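Cutting the hum on a small valve preamp

I have now had the Povier preamp on the bench twice, and since two people wrote to ask what I did about the hum, I am putting the notes in one place. The circuit is the usual two-stage arrangement with a shared heater winding. Mine came from Do-yoon Kwon, who built it from the kit and had lived with the noise for years by keeping the volume low.

With the inputs shorted and the gain at full, the output showed a clean 50 Hz component and a stronger one at 100 Hz. These have different causes and should be treated separately. The 50 Hz part is nearly always pickup from the mains transformer or the heaters. The 100 Hz part comes from the rectified supply, either as ripple or as charging current flowing through a piece of ground wire that it shares with the signal.

I started with the supply. The HT rail measured 292 V at the second capacitor, loaded, and the kit sheet gives 324 V at the first. Neither told me much about the ripple, so I put the scope on it, AC coupled, through a probe rated for the voltage. The ripple was low and matched what the component values predict. That ruled out a tired capacitor and left the grounding.

The kit sheet shows the centre tap of the HT winding going to a solder tag by the transformer, with the negative end of the first capacitor going to a second tag on the far side of the chassis. The charging pulses therefore travel through the chassis, and the input socket is bolted to the chassis between the two tags. I moved the centre tap lead so that it lands directly on the capacitor's negative terminal, and then ran a single wire from there to the second capacitor. The signal ground leaves from the second capacitor and touches the chassis once, at the input. The safety earth stays where it was, on its own bolt, and should not be moved or shared.

That one change removed most of the 100 Hz component. The residue is below the hiss of the first valve and I have left it alone.

The 50 Hz part took longer. The heater wires had been twisted neatly for half their length and then run flat along the chassis past the grid of V1. I replaced them with a tighter twist, pushed into the corner of the chassis, coming up to each valve base from the side away from the grid pin. The heater winding has no centre tap, so I added two resistors from its ends to ground to balance it. Elis Ellis suggested lifting the midpoint to a positive voltage taken from a divider on the HT rail. I tried it with a temporary divider and saw a small drop on V1 and nothing on V2. It costs two resistors and a capacitor, and I will fit it properly when I next have the base off.

A caution for anyone following along. The supply in this preamp has no bleed resistor as designed, and the capacitors will hold a dangerous charge long after the plug is out. Fit one before doing anything else, and still measure the rail every time before putting a hand inside. My meter stays clipped across the second capacitor for the whole job.

Tools needed are few: a decent iron, side cutters, long-nosed pliers, and a nut driver that fits the valve base screws. 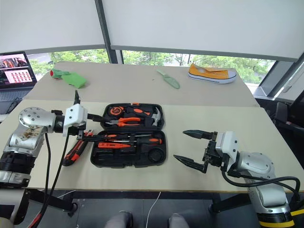

Vol. 8, No. 11

Layout of the input wiring made less difference than I expected. I swapped the unscreened lead for screened cable, grounded at the socket end only, and the reading did not move. The run is short and already sits well clear of the transformer. I kept the new cable because it was in.

Rotating the mains transformer is often recommended. Sekar Tarigan has the same kit and found a quarter turn worth having, but her transformer is a replacement with a different core. On mine the fixing holes allow only one position, and I was not going to drill the chassis for a component I could no longer hear.

Still to do: the volume pot crackles in its first few degrees of travel, and the left channel is slightly louder than the right at low settings. I suspect the pot tracking for both. A replacement is on order, and I will measure the two halves of the old one against each other when it comes out.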